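工单：家里宽带每晚断线，已经快把我逼疯了
产品：Filell 家用路由器（双频那款）
状态：处理中，等用户反馈
提交人：Bríd Mac Mathúna

【首次提交】

你们好！先说一下我的情况，可能有点长，麻烦耐心看完哈。

我家用的是 Altbridge 的光纤，路由器是你们家的 Filell，放在客厅电视柜上，前面两年一直好好的，基本没让我操过心。结果进了 June 以后，每天晚上吃完饭没多久就开始抽风：Wi-Fi 信号是满格，手机也显示"已连接"，可就是什么都打不开，微信转圈，视频卡住，我女儿上网课上到一半老师的脸就定在那儿了（还偏偏定在一个特别好笑的表情上，全家笑完了继续着急）。

断一次少则几十秒，多则好几分钟，然后自己又好了。白天几乎不断。我在家办公，白天用得比晚上还多，所以怎么想都想不通。

我已经试过的：

重启路由器。有用，但管不了多久，当天晚上又来。
重启光猫。一样。
换了一根网线（光猫到路由器那根）。没变化。
把路由器从电视柜里面挪到柜子上面。信号好像好了一点点，断还是照断。
打电话给 Altbridge，客服让我重启光猫。我说重启过了，她说那再重启一次。

求救！

【客服回复】

您好，感谢您详细的描述。请问断线的时候，路由器正面的指示灯是什么颜色？另外请进入管理页面，在"系统工具"里导出一份日志，贴在工单中即可。也请确认固件是否为最新版本。

【用户回复】

灯的颜色我昨晚专门搬了个小板凳坐在那儿等着看！断的时候 Wi-Fi 那个灯没变，还是绿的，旁边那个小地球的灯从绿变成橙，过一会儿又回绿。我说明书早就不知道塞哪儿去了，猜橙色的意思是"我跟外面失联了"？

固件我看了，点"检查更新"它说已经是最新，那就当它是最新吧。

日志导出来了，特别长，我只贴我觉得可疑的几行，别的基本都是设备上线下线：

20:41 WAN 连接中断
20:41 正在尝试重新获取地址
20:42 获取地址超时，重试
20:43 WAN 连接恢复
21:17 WAN 连接中断
21:18 WAN 连接恢复
21:52 会话表已满，丢弃新连接
21:53 会话表已满，丢弃新连接

最后那两行我看不懂，但"已满"两个字看着就不太吉利。

【客服回复】

谢谢，日志很有帮助。从记录看您可能同时存在两个问题。WAN 中断属于光猫与路由器之间或更上游的问题；"会话表已满"则表示局域网内有设备短时间内建立了大量连接。您所用型号的会话上限为 2,000 条，正常家庭使用很少会达到。请在"终端管理"页面按连接数排序，看看哪台设备排在最前面。

【用户回复】

哇，我都不知道还有这个页面！

看完之后我有点震惊：我家一共连着 22 个设备。我掰着指头数，手机、电脑、平板、电视、打印机、扫地机、两个智能灯泡、门铃、体重秤（体重秤为什么要上网啊，谁给它连的）……数到后来有几个我完全对不上号，有一个名字就是一串字母数字，另一个叫"unknown"，看着像鬼一样。

排第一名的是一个叫 VAK-NAS 的东西，我想了半天才反应过来，是我老公的网络硬盘，Vakulenko 那个牌子的，放在书房书架最底下，落了一层灰。他说他在上面开了个什么同步，"就传点照片"。我去看的时候它一个人占了一千多条连接，还在往上涨。就传点照片！

我让他先把同步停了，今晚观察。

【用户补充】

第二天早上来汇报：

"会话表已满"没有再出现，棒！但是 WAN 中断还是有，昨晚两次，时间也还是吃完饭那会儿。所以你们说的两个问题，真的是两个问题。

顺便，"unknown"破案了，是我婆婆的旧手机，她来住过几天，走的时候忘在客房抽屉里了，还插着充电器呢，一直没断过电。打电话告诉她，她说找了好久，还以为丢在火车上了。这工单也算做了件好事吧。

【客服回复】

很高兴听到有进展。关于 WAN 中断：请问每晚出问题的时段，家里是否有固定开启的大功率电器？光猫和路由器的电源插在什么位置，是否与其他电器共用插线板？

【用户回复】

我看到这条的时候正在洗碗，手上全是泡沫，当场就愣住了。

洗碗机！我们家 June 刚装的洗碗机！（我在洗的是锅，锅它洗不了，别问。）每天吃完饭就开，跟断网的时间一模一样！

但是洗碗机在厨房，光猫在走廊的弱电箱里，隔着一堵墙呢，插座也不是同一个。我先不下结论，今晚做个实验：吃完饭不开洗碗机，碗就堆着，看网断不断。

【用户补充】

实验第一晚，没开洗碗机，没断。
实验第二晚，开了，开了 18 分钟以后断了一次，后来又断一次。
实验第三晚，没开，没断。

我老公说样本太少，我说那你来洗碗，他就不说话了。

后来我打开弱电箱好好看了一遍，发现光猫的电源适配器插在一个特别老的插线板上，那个插线板又是从厨房那面墙引过来的线，应该是以前的房东自己弄的。插头插进去是松的，轻轻一碰光猫的灯就闪一下。所以我现在的理论是：洗碗机一加热，那路电压往下掉一点，光猫本来就接触不好，干脆就罢工了。我不懂电啊，纯属瞎猜，你们看有没有道理？ 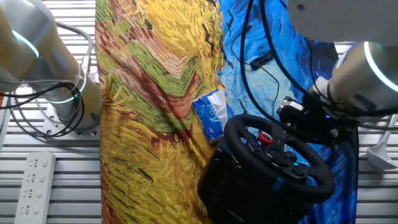 另外我去买了一个新插线板，Garido 的，带开关，店员推荐的，还送了一包扎带。旧的那个我一拔下来，里面的铜片都发黑了，看得我后背一凉。现在光猫和路由器都插在新板子上，线是从走廊另一头的插座拉过来的，跟厨房那路完全分开，就是有点丑，沿着踢脚线走了一圈，等有空我再买个线槽盖一下。

【客服回复】

您的推测很合理，供电不稳确实会造成光猫短暂重启或掉线，路由器侧就会记录为 WAN 中断。插头松动、铜片发黑的插线板请务必不要再使用，也建议请电工检查一下厨房那一路的接线。请您在正常使用洗碗机的情况下再观察几晚。

关于网络硬盘，建议不要一直停用同步，可以在它自己的设置里限制最大连接数，或者把同步时间改到凌晨。

【用户回复】

电工约好了，下周来。旧插线板已经扔了，扔之前我还给它剪了线，怕有人捡回去用。

硬盘那边，我老公翻了半天设置，找到一个"最大连接数"，原来是不限制，他改小了，同步也挪到半夜三点。早上我去看终端管理，它老老实实排在第四，前面是我的电脑、电视和女儿的平板，这才像话嘛。

洗碗机昨晚和前晚都正常开了，开的还是最长的那个程序，一次没断！小地球全程绿的，我又搬小板凳看了一会儿（有点上瘾了）。网课也顺顺利利上完了，老师的脸一直在动。

还有两个小问题想顺便问：

一是那个名字是一串字母数字的设备，我还是没对上。我把它拉黑试了一下，结果过了一小时，女儿跑来说体重秤不显示天气了。体重秤显示天气？！行吧，我又放出来了。能不能在页面里给它改个名字？我点了半天没找着在哪儿改。

二是日志能不能自动发到我邮箱，省得我每天早上登录去看。

【客服回复】

在"终端管理"中点击设备名称右侧的小箭头，展开后即可编辑备注名，保存后立即生效。日志邮件功能在"系统工具"的"通知"一栏，需要先填写收件地址并发送一封测试邮件。

工单先为您保留为处理中，等电工检查之后，麻烦您告诉我们结果，我们再关闭。

【用户回复】

箭头找到了，也太小了吧！已经改名叫"体重秤（会看天气）"。测试邮件也收到了，在垃圾箱里，捞出来了。

电工来过我再上来说。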